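# Stallum Attic Floor Oil

If you've got a room up under the roof, you already know how the light behaves up there. It comes in low, it runs along the boards, and it shows every dull patch and every scuff from the last time a bed got dragged across. We love attic rooms, and Stallum is the oil we kept wanting for our own!

It's a hardwax oil for wood plank floors, made in small batches at the Grilto workshop. You wipe it on thin, you buff it, and you leave it alone overnight. The smell is mild (a bit like walnuts, a bit like a new pencil), so you can sleep in the next room with the door shut and a window cracked.

## Picking a tone

Stallum comes in Clear, Honey and Smoke. Clear is the quiet one and barely changes pale boards. Smoke takes the yellow out of old pine and looks great with dark trim.

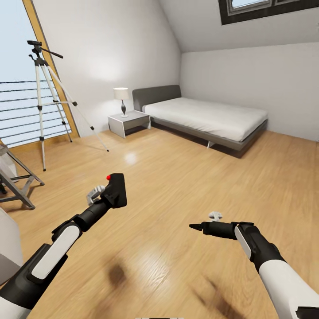

Honey is our favorite, and we'll admit we put it on nearly everything, stair treads and window seats included. It brings up the warmth in wood that has gone a little flat, and it stays even from one end of a board to the other. It's lovely under a white sloped ceiling like this one, where a warm floor keeps all that brightness from feeling chilly. If you're torn between Honey and Clear, mix them half and half in a clean bucket – they're the same base, so they blend without streaks.

## Putting it on

Sand to 120 grit and vacuum twice, getting right down into the gaps. Work along the boards, a few at a time, starting at the wall farthest from the door. A short-handled pad is much kinder than a long pole where the roof comes down low, and kneepads are worth every penny. Wipe off anything still sitting on the surface after 2 hours, then buff with a white pad.

Wait 24 hours before walking on it in socks. Rugs can go back after a week. For a worn spot by the bed, rub in a spoonful with a cotton cloth and feather it out. No need to sand the whole room again!

## Details

- Can size: 1 quart
- Coverage: around 67 square feet per can, two coats
- Finish: low sheen
- Cleanup: mineral spirits
- Item number: 597
- Works with: Kazmi buffing pads, Stastwood gap filler (fill first, oil after)

Lay used rags flat outdoors to dry before you throw them out. Oily rags in a pile can heat up and catch fire.

Sample sachets are available in all three tones, each enough for a test board.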